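Readers wanted for a short course on simple living and fewer distractions

Brorkik is a small publisher of practical e-books. In November we will bring out a new course in book form, called The Kornville Evenings, and before this we are looking for 30 people who would like to read it, try it at home and tell us what they think.

The course is written by Jolene Mahuika. Her earlier title, Doolan, was about paying off debts slowly. The new one is about the hours between work and bed, and how to spend them with less screen time and less worry. It has short chapters, and each chapter ends with one small task, for example to leave the phone in another room during dinner, or to write down tomorrow's work before you stop today's.

What we ask from you

You will receive one chapter at a time by e-mail. Please read it, do the task for a few evenings, and then fill in a form with your remarks. The whole test takes six weeks and needs more than 39 minutes each week, mostly for the form. You may skip one chapter if you are ill or travelling, but please let us know.

Some chapters will perhaps not suit your life. We would like to hear about this also - a chapter that did not help you is as useful for us as one that did.
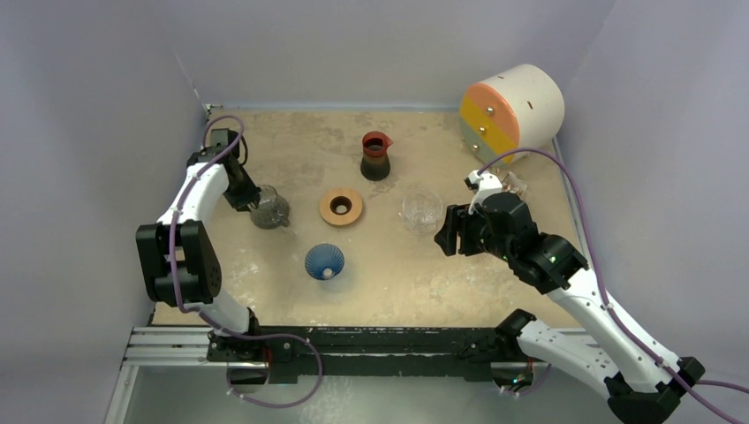
A clear glass pitcher and other kitchen things on a worktop.

Who can apply

You should be 18 or older and comfortable with reading English. You do not need to have any experience with meditation, journals or similar habits. We are especially glad to hear from people who work in shifts, parents of small children, and people who have bought such books before and did not finish them. Friends and relatives of our authors cannot take part.

What you receive

Each reader who completes the six weeks gets a voucher of 75 pounds for our shop and a printed copy of the finished book. Your name will be in the acknowledgements only if you wish it. Your remarks are kept by Brorkik and are not given to other firms.

How to apply

Write a few lines to Declan Mudgway, who is organising the test, through the contact page of our Farnevar reading club. Please put the reference 3914 in the subject line and tell us how a usual evening looks in your home, and at what time of day you prefer to get the e-mails - we can send them at 7 in the morning or at 6 in the evening. We answer every message, but it can take up to two weeks.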